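Ticket 1297
Queue: Teaching cells / Remote operation
Site: Wirnthorpe, cell 2
Opened: 10/08/2021
Status: Closed, with one follow-up
Priority: Normal
Summary: Gripper closes late during remote demonstrations. Recorded grasps do not line up with arm motion.

Reported problem

Operator is teaching a pick and place task by remote control: pick up a yellow object from the table, carry it to the brown dish, release. The arm follows the hand controller with no visible delay. The gripper does not. When the trigger is pulled, the fingers start to close noticeably after the arm has stopped. On playback of the saved demonstrations the arm leaves the pick point before the gripper state changes to closed. The training job on Paltden accepts the files but the learned policy closes on air and lifts.

Same operator, same task, same controller worked the week before. Hand guided demonstrations in the same cell are not affected.

Setup

Arm: white six-joint arm, two-finger gripper on the wrist flange
Remote control software: Gerkisetti, current release
Recorder: Paltden recorder, local disk
Controller: handheld, trigger mapped to gripper open/close
Arm command period: 10 ms
Gripper command period: see below

Log

Entry 1
Asked site for one bad demonstration and one good one from before the change. Received both. In the good file the gripper command and the gripper position move together. In the bad file the position trace trails the command trace by 329 ms at the first close and by nearly the same at the release. The arm traces are clean in both.

Entry 2
First suspect was the network link between the operator station and the cell. Had site run the link test with the controller idle and again with the trigger being worked. No lost packets in either run. Arm commands travel over the same link and arrive on time. Link ruled out.

Entry 3
Second suspect was the gripper itself. Site jogged it open and closed from the pendant, no remote software running. Fingers respond at once. Checked that force and speed settings match the values on the commissioning sheet. They match. Gripper ruled out.

Entry 4
Site reseated the tool cable connector and checked the collar by hand. No change in the lag. Asked them to leave the cable as it is. It has enough slack for this task and moving it adds one more thing to track.

Entry 5
Compared config files. The Gerkisetti update wrote a new block for tool outputs. Two values differ from the old file:

tool_poll_ms: was 10, now 200
tool_filter: was off, now on

With the filter on, a trigger change has to be seen on two polls in a row before it is passed to the tool. A trigger pull can wait anywhere from one poll to two before the gripper gets it, so 200 to 400 ms. The 329 ms in the bad file falls inside that range.

Entry 6
Site set tool_poll_ms back to 10 and tool_filter to off, then restarted the remote control service. First attempt made no difference. The service had been restarted from the desktop shortcut, which loads the user copy of the config. The edit had been made in the system copy. Made the same edit in the user copy and restarted again. Lag gone on the trace.

Note for anyone following this ticket: edit both copies, or delete the user copy.

Entry 7
Retest with the normal task. Operator was asked to slow down over the dish and hold before release, so that the hold shows as a flat section in the arm trace and the release edge is easy to find. Yellow object held between the fingers, just above the dish, blue light on at the wrist cap.
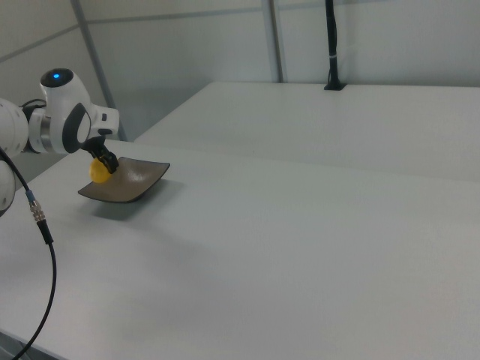
Entry 8
Retest results. Gripper position now starts to move within one sample of the command at both pick and release. The flat section over the dish ends after the fingers open, as it should. Played the demonstration back on the arm at half speed with the object at its start mark. It was picked and placed without help. Played back at full speed, same result.

Entry 9
Site asked whether the bad demonstrations can be repaired by shifting the gripper channel. Not recommended. The lag is not constant, it depends on where in the poll cycle the trigger was pulled. The operator was also reacting to the late gripper and waiting on it in some of the files, so the arm motion is off too. Shifting one channel does not fix the other. Mark all 300 files in the batch as rejected in Paltden and record the set again.

Entry 10
Site reports a second, smaller issue while recording the new set. If the trigger is held during the move to the dish and the operator's hand drifts, the controller sometimes sends a short open command. With the filter off this now reaches the gripper, and the object drops. The old release had the same behavior, but the trigger threshold was set higher. Raised the release threshold in the controller mapping by one step. Not seen again in that session. Moved to its own ticket for McGrath, where the same controller is in use.

Cause

Software update replaced the tool output settings with defaults meant for on/off tools such as vacuum cups. Slow polling plus the two-poll filter delayed each gripper command. The recorder stored the true position, so the delay went into the training data.

Fix

1. Stop the remote control service.
2. In both the system and user config, set tool_poll_ms to 10 and tool_filter to off.
3. Start the service. Check the startup log for the line that lists the tool poll value. If it still reads 200, the wrong copy was loaded.
4. Record one demonstration with a clear hold before release.
5. Open it in the trace viewer and compare gripper command with gripper position. More than two samples apart is a fail.
6. Reject any demonstration recorded between the update and this check.

Follow-up

Request sent to Gerkisetti to keep existing tool settings during an update. No reply as of closing.
McGrath to compare its config before installing the update.
Recorder check for command/position lag at save time: open, no owner.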